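Unit 7: Grip faults and how to report them

These notes go with the practical on the Kekora test bench. Read them before the session and bring the fault sheet with you.

The fault dealt with in this unit was logged on Wednesday, July 17, 2019. During a sorting run the controller recorded a firm grip on a soft pack, but the fingers had closed on the wrapping alone. The pack slipped out during the lift. No alarm was raised, as the motor current stayed within its limits, and the run carried on for five more cycles with wrong data.

Two points follow. Motor current shows that the fingers have met resistance; it does not show what they have met. A finger gap check must therefore be made after closing and again after the lift. If the two readings differ by more than 3 mm, the cycle is stopped and marked as failed.

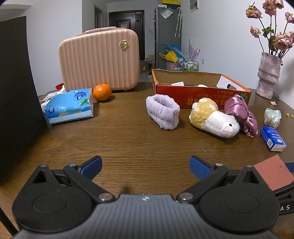 Alžběta Kollár objected that a fixed limit of 3 mm would stop good cycles as well, soft goods being apt to settle in the grip while they are lifted. She would set the limit for each class of object and keep the fixed value for rigid ones only. Her objection is accepted for plush and film-wrapped goods – the revised table is in the Trnka folder.

Before clearing a grip fault:
Cut power to the fingers and wait for the status light to go out.
Keep hands clear of the linkage, which may still move under spring load.
Note the gap reading before anything is touched.

Reading for next time: the Skonirico fault log for May, pages 3 to 7.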